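# Writing an obituary for the local paper

Start with the facts and leave the style for later. Write down the full name, age, town, date of death, and the names of close family. Check every spelling with a relative, including maiden names and nicknames.

Ask the paper for its rates before you draft. The Prieto Courier prints the first 5 lines free and charges by the line after that. Its online limit is 2000 characters. A notice of 16 lines is usually enough.

## Order of the notice

1. Name, age, town, and date of death
2. Parents and place of birth
3. Schooling, work, and military service
4. Hobbies, clubs, and church
5. Survivors, then those who died earlier
6. Service time and address
7. Where to send donations

List survivors by closeness: spouse, children, grandchildren, siblings. Put a spouse's first name in parentheses after each child's name.

Leave out the street address and the exact birth date. Both can be used for identity theft.

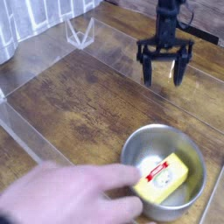 Kausar Virk wrote in to say that the funeral home sent her family's notice to the paper before anyone had read it, and a grandson was missing. Ask for a proof by email, and have two people read it before you approve it.

Keep a copy of the final text for the service program.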